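Neues Licht im Hof und in der Werkstatt

Im Hof hing seit dem Einzug ein alter Halogenstrahler mit 300 Watt. Er war hell genug, zog aber viel Strom, und das Glas war innen schon braun. Im April ist dann die Fassung durchgeschmort. Ich habe das zum Anlass genommen, auch die Leuchtstoffröhren in der Werkstatt zu ersetzen.

Hanne Riis, die bei uns im Ort Elektroarbeiten macht, hat mir drei Angebote besorgt. Genommen habe ich am Ende die Wannenleuchten von Genedov. Die von Maillard waren flacher und hatten das bessere Gehäuse, aber die Lieferzeit war mir zu lang.

Für die Werkbank wollte ich neutralweißes Licht, 4000 Kelvin. Vorher hatte ich Tageslichtröhren, und abends bekam ich davon Kopfschmerzen. Der Farbwiedergabeindex liegt laut Datenblatt über 90. Beim Beizen merkt man den Unterschied, Nussbaum und Eiche sehen jetzt drinnen fast so aus wie draußen vor der Tür.

Im Hof hängt ein kleiner Strahler mit Bewegungsmelder. Den Melder habe ich zweimal umgesetzt. Beim ersten Mal ging das Licht bei jedem Auto an, beim zweiten Mal erst, wenn man schon vor der Haustür stand. Jetzt sitzt er auf Höhe der Regenrinne und ist leicht nach links gedreht. Die Nachleuchtzeit steht auf 3 Minuten, die Dämmerungsschwelle in der Mitte. 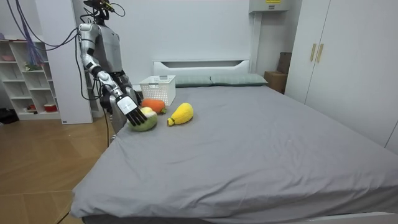
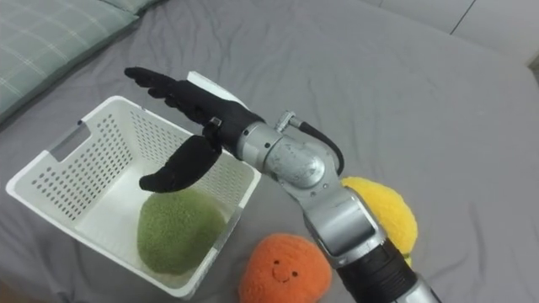

Graues Laken, weißer Korb 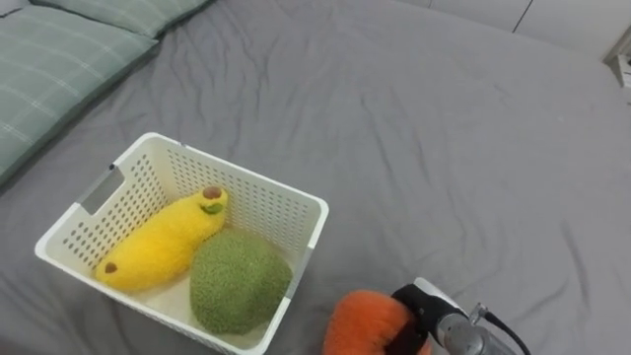 Zuletzt geändert: 30. Januar 2026

Zu den Kosten, weil Fikri Lumenta danach gefragt hatte: Leuchten, Kabel und Kleinteile lagen zusammen knapp unter 1.000 Euro, die Arbeit von Hanne kam extra. Teuer war vor allem das Erdkabel zum Schuppen, das ich eigentlich weiterverwenden wollte. Die Isolierung war an einer Stelle beschädigt, also musste es raus.

Was mich noch stört, ist das Dimmen. Die Leuchte über der Drehbank brummt unterhalb der Hälfte leise. Der alte Dimmer ist ein Phasenanschnitt und für Glühlampen gedacht. Ein Phasenabschnittdimmer liegt schon hier, eingebaut ist er noch nicht.

Als Nächstes kommt der Kellergang dran. Dort reicht eine einfache Feuchtraumleuchte mit IP65. Wer einen brauchbaren Wechselschalter für Aufputz kennt, kann mir gern schreiben.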